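Candados: cómo cuidarlos para no acabar en la ferretería pidiendo una cizalla

Tengo un candado en el trastero, otro en la caseta del jardín y un tercero que no abre nada pero que no me atrevo a tirar.

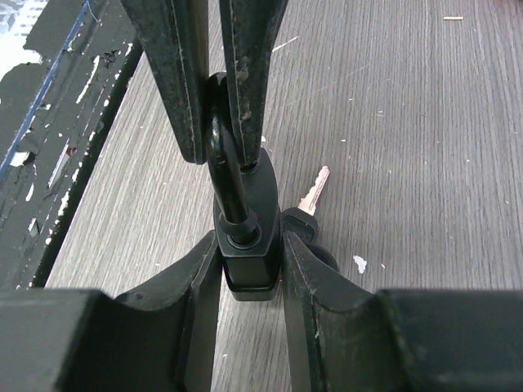 El tercero es el que me llevó a escribir esta página. Cerraba la verja de la huerta de mi suegra, en Zabala, hasta que un mes de febrero decidió que ya había girado bastante en su vida. Media hora soplándole dentro, como si fuera una armónica. Al final se abrió con dos gotas de lubricante y cierta humillación por mi parte, y desde entonces le he cogido respeto al asunto.

Qué echarle (y qué no)

El aceite de cocina no. Ya sé que está a mano, que huele bien y que el abuelo lo hacía. El abuelo también arreglaba la antena con una percha. El aceite de oliva se espesa con los meses, atrapa polvo y deja el bombín como el filtro de una campana extractora.

Lo que mejor me ha funcionado es el grafito en polvo. Se vende en unos tubitos de boquilla fina que mancha todo lo que toca, incluida la encimera, el gato y la puerta de la nevera. Trabajad sobre un periódico. Un soplido del tubo en la ranura, se mete la llave, se saca, se limpia con un trapo viejo y se repite hasta que gire sin protestar. Si no queréis acabar con las manos de un minero, hay espráis secos con PTFE que hacen un papel parecido. Lo que no conviene es mezclar: grafito sobre aceite viejo da una pasta negra que en casa llamamos "el paté".

Si el candado ya tiene paté, primero se limpia. Limpiador de contactos, boca abajo, un par de pulsaciones y a escurrir sobre papel de cocina. Se deja secar una noche con la ventana abierta. Yo lo hice una vez con la ventana cerrada y cené con dolor de cabeza.

El arco también existe

Todo el mundo se acuerda de la ranura y casi nadie mira los agujeros por donde entra el arco. Ahí se mete el agua, y la arena, y en el caso de la caseta del jardín, una familia de tijeretas muy bien instalada. Abrid el candado, girad el arco, pasad un bastoncillo por los dos huecos y poned una gota de lubricante en las muescas. Luego se abre y se cierra unas cuantas veces para repartirlo.

Si el candado vive a la intemperie, colgadlo con la ranura hacia abajo. Parece una bobada y es lo que más alarga la vida de un candado barato. Una solapa cortada de una cámara de bicicleta vieja, sujeta con una brida, hace de tejadillo. Queda feo. También queda feo cortar la cadena con una radial a las 7 de la mañana mientras os mira el vecino.

Congelado

En invierno, nada de agua hirviendo. Se abre, sí, y el agua que queda dentro se vuelve a helar en cuanto os dais la vuelta. Es mejor calentar la llave con la mano o con una bolsa de agua caliente, meterla despacio y esperar. Paciencia y guantes. Los descongeladores de cerradura para coche sirven igual, siempre que no se guarden dentro del coche congelado. Lo digo por experiencia ajena, concretamente por la de mi cuñado.

La llave, esa cosa con dientes

Una llave sucia ensucia el bombín en cada visita. Cepillo de dientes jubilado, agua con jabón, secar bien y listo. Si tiene rebabas, no la lijéis a ojo: os quedará preciosa y no abrirá nada.

Las copias se hacen siempre de la llave original. La copia de la copia de la copia es como el teléfono estropeado, y la cuarta generación ya entra en cualquier sitio menos en el suyo. Cuando compréis un candado, haced la copia esa misma semana, con la original recién estrenada. Y no la guardéis en el lugar que ese candado cierra. En mi casa pasó, no diré quién (fui yo).

Para distinguirlas, un punto de esmalte de uñas en la cabeza de la llave y otro igual en la base del candado. Rojo con rojo, verde con verde. Éabha Ní Chonaill, una lectora que me escribe de vez en cuando para corregirme cosas, prefiere trocitos de funda termorretráctil de colores, que no se descascarillan. Tiene razón, aunque a mí me sobra esmalte. Lo que no haría ninguno de los dos es escribir "TRASTERO 2" en la etiqueta. Si perdéis el llavero, al menos que el ladrón tenga que pensar un poco.

Si la llave se parte dentro

Soltad el pegamento rápido. Lo de poner una gotita en el trozo que queda en la mano y pegarlo al de dentro funciona en los vídeos. En casa, lo que se pega es el trozo, el bombín y el índice. Probad con una hoja fina de sierra de marquetería: se desliza por el lado de los dientes, se gira un poco y se tira hacia fuera. Un chorrito de lubricante antes ayuda. Si en unos 7 intentos no sale, se acabó, cizalla o ferretero, según el orgullo de cada uno.

Cada cuánto

Los de interior, una vez al año, cuando os acordéis. Los de fuera, antes de que llegue el frío y otra vez en primavera. Yo aprovecho el cambio de hora, que para algo tenía que servir.

El de la verja sigue en un cajón, engrasado y en perfecto estado. La verja se cambió hace dos veranos y la nueva lleva cerrojo.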